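Descaling and sanitizing a bottled water dispenser

14 shares | 6 comments

The dispenser in our shared workroom came with a single folded instruction sheet, and the section on cleaning ran to two sentences. I have been looking after the unit since it was installed and have ended up with a procedure of my own. It takes 70 minutes, most of which is waiting. I am writing it down mainly so that I can stop looking for the piece of paper I keep it on.

The type matters. Ours is a plain top-loading floor model: inverted bottle, hot tap on the left, cold tap on the right, slotted drip tray underneath. It has no filter and no connection to the plumbing. If yours is a bottom-loading unit with a pump, the draining steps will be different and you should go by the maker's sheet.

Water in a top loader sits in an open reservoir under the bottle collar. One line from the reservoir feeds the cold tap. The other fills a small heated tank, and the hot tap draws from that. Scale builds up almost entirely in the hot tank. Slime, if you get it, builds up in the reservoir and in the cold tap. These are two separate problems and want two separate treatments, citric acid for the first and diluted unscented bleach for the second. Never have both in the unit at once. Acid and bleach together give off chlorine gas, and the rinse between the two stages is the one part of the job I will not shorten.

Draining comes first. Switch off the heater and unplug the unit. Leave it long enough for the hot tank to cool, which I do overnight. Timing the work for the end of a bottle saves a lot of lifting, and I now wait until there is only a hand's width of water left before I start. Take the bottle off, then run both taps into a bucket until they stop. The rest of the hot tank comes out through a drain plug at the back, low down. Have a shallow tray ready. The first time I used a mixing bowl that was too tall to fit under the plug, and the floor got most of it.

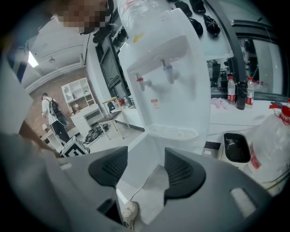

Mix the citric acid in a jug with lukewarm water before it goes anywhere near the reservoir. I use the Drernby powder, which is sold for kettles and dissolves without lumps. Michalík makes a liquid version that works as well but costs more per treatment. Pour the solution into the reservoir with the drain plug back in, then open the hot tap until it runs steadily. That tells you the tank is full. Only then plug the unit in and switch on the heater. Running the element in a dry tank will ruin it.

Let it heat once, switch off, unplug, and leave it for 21 minutes. I arrived at that figure by trying shorter times and looking at what came out. At ten minutes the water was cloudy with a few flakes. At 21 there were flakes the size of a fingernail, and a longer soak produced nothing more. Your water may differ. Ours comes from Vudance in the large returnable bottles and is fairly hard for bottled water.

Drain through the back plug again, carefully, as the solution will be hot. Refill with clean water and drain. I repeat this three times and taste a little of the last batch from the hot tap once it has cooled. If there is any sourness, it gets another rinse.

The bleach stage is shorter and is done cold, with the unit unplugged throughout. Wipe the inside of the reservoir with a cloth wetted in the solution, including the underside of the collar, where a film tends to collect. Fill the reservoir and draw a cupful through each tap. Wait the time given on the bleach bottle. Then drain and rinse as before until there is no smell at either tap.

The taps on ours unscrew by hand, counterclockwise. Inside each is a silicone seal that lifts out. I scrub these with a bottle brush and plain dish soap. A tap that drips after cleaning usually has its seal in crooked, and taking it apart again is faster than tightening it. Overtightening cracked the thread on our original cold tap in August, and the Katow replacement cost 69 with shipping, considerably more than I would have guessed for a piece of plastic.

The drip tray gets washed in the sink with everything else. It should be done far more often than the rest of the unit. I do it whenever I refill my own cup and notice a ring.

Before the new bottle goes on, wipe its neck and cap. Those bottles travel on open trucks and stand in storage, and the neck goes straight down into the reservoir. Stand the bottle on the floor beside the unit, peel the seal, bend your knees and tip it over in one movement. Let the bubbles stop, open the hot tap until water flows, and then restore power.

As for how often, I descale every 70 bottles and sanitize at the same time, with an extra bleach stage in the warm months. Our delivery slips carry a running total in liters, and the last one read 2,969, so the next round is not far off. I keep the slips in a folder with the spare seals.

One open question is the reservoir float. On some models it clips out for cleaning. Mine does not seem to, and I have not wanted to force it. If you have the same kind of unit and have managed to remove the float in one piece, please leave a comment with the direction it has to be turned.

6 comments | Share this post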